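# Chapter 3 - Buying a robot that touches soft things

Most of the kit in the first two chapters moved boxes. Boxes are easy. They have corners, they keep their shape, and if you pick one up badly it usually looks the same afterwards. Bedding doesn't. Nor do towels, coats, curtains, or any of the other stuff a household or a small hotel has to shift every day.

So this chapter is about one product and how to judge it. The product is the Flurno two-arm kit, sold by Netport as a bundle: a pair of arms, two grippers, a head camera, a stand, the control software, and a year of support. We use it because it is ordinary. Not the best, not the cheapest. You will meet kits like it in your first job and somebody will ask you whether to buy one.

By the end you should be able to:

- read a supplier's offer and say what is missing from it
- set a fair trial task for a soft-goods robot
- write up the result so a buyer can use it

Have a notebook to hand. Chapter 2's notes on grip force will be needed, go back if you skipped them.

## 3.1 What is on offer

The Netport leaflet is four pages. Page one is a promise ("ready for the home"), page two is prices, and the rest is a table. Students tend to go straight to the table. Don't. Start with the promise and ask what it would take to make it true.

"Ready for the home" could mean several things. That it fits through a door. That it can be left running while you are downstairs. That it copes with a bed that nobody has tidied for it first. The leaflet doesn't say which. When Bonifacio Esteban wrote to ask, for the first edition of this book, the reply came back with another copy of the leaflet.

Now the price. The kit was listed at £3,552 on the sheet dated Thursday, February 21, 2019. A spare gripper was extra. Support after the first year was £533, payable up front. Work that out over a few years of use and you get a rather different figure from the one in large type - a point we come back to in 3.4.

**Quick task.** Write down two costs the price sheet leaves out. Training counts. So does the time somebody spends standing next to it.

## 3.2 Setting the trial

A trial needs a task that is small enough to repeat and real enough to matter. Telmo Robles ran ours in a bedroom at the Punstead house, a place we have used for trials before. The task: take hold of a pillow on the bed and move it to the place asked for. That's all. No folding, no smoothing the sheet, no changing covers.

It sounds thin. But think what is involved. The pillow gives when you press it. The sheet underneath wants to come along too. And a bed has other things on it, often patterned, which a camera may or may not sort out from the thing you care about. 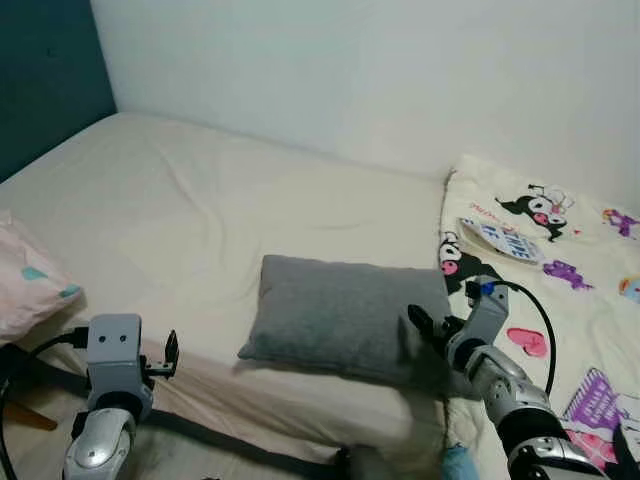
*Fig. 3.1 - Right gripper at the end of the grey pillow, left gripper over the near side of the mattress.*

Look at where the contact is made. The fingers are at one end of the pillow, not the middle. There is a case for both. An end gives the fingers an edge to work with; the middle keeps the load balanced but there is less to get hold of. Before you read on, decide which you would choose for a pillow this flat, and write a sentence saying why.

Look at the background too. Grey on a cream sheet is a fairly kind test, the pillow shows up well. The cartoon blanket next to it is less kind. A buyer would want to know how the kit does with a white pillow on a white sheet, and a fair trial should include one. Ours did not, at first. Telmo added it in June after a reader from Montes complained, quite rightly.

Cables are worth a thought as well. Both grippers have a black one, and the right-hand one loops out over the blanket. On a factory bench you would hardly mention it. Over soft bedding you should ask: what happens if it catches? Put it on the list of questions for the supplier.

## 3.3 What to write down

Keep it short or you won't keep it up. For each attempt:

- start position of the pillow (a quick sketch will do)
- which arm was used
- where the fingers took hold
- whether the sheet moved
- result - moved, dropped, missed, or stopped by a person
- time taken

That last category of result, stopped by a person, gets left out of reports more than any other. Suppliers dont like it. Put it in anyway. A run that was stopped by hand is a result, and a buyer is entitled to see it next to the good ones.

The full log for this kit runs to 1,757 attempts and is in the back of the book. You don't need all of it for the exercises. Take any one page and work from that.

Two warnings. First, do not tidy the bed between attempts unless your notes say you did. It is very tempting. Second, do not swap pillows half way through becuase one is easier. If you must swap, start a fresh page.

## 3.4 From notes to a recommendation

The buyer will not read your log. They'll read one side of paper, possibly on a train. So: what it was asked to do, how often it did it, what it costs to own, what you still don't know. In that order. Keep opinions to the end and mark them as yours.

Start with the cost of ownership, as most people get this wrong.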